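What is a pedal bin bag for?

A bin bag, also called a bin liner, is a thin plastic bag that sits inside a bin. It keeps the inside of the bin clean and lets all the rubbish be lifted out in one go.

Most bin bags are made from a plastic called polythene. The plastic is melted, blown into a long tube like a balloon, and left to cool. The tube is then sealed and cut into bags. A roll may hold 28 bags.

Some bags are see-through or nearly so. Light passes through the thin plastic, and the shapes and colours of things inside can be made out.

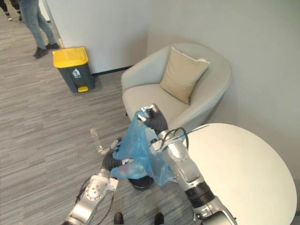

A light-blue bag held open by an armchair. The bin behind has a yellow lid and a foot pedal.

A pedal bin works by using a lever. Pressing the pedal pushes a rod upwards, and the rod lifts the lid. When the foot is taken away, the lid drops shut.

To change a bag:
Lift the full bag out by its top edge.
Squeeze out some of the air and tie a knot.
Open a new bag and fold its rim over the rim of the bin.

Word to know
Polythene: a light, bendy plastic used for bags and wrapping.

Written by Idun Forsberg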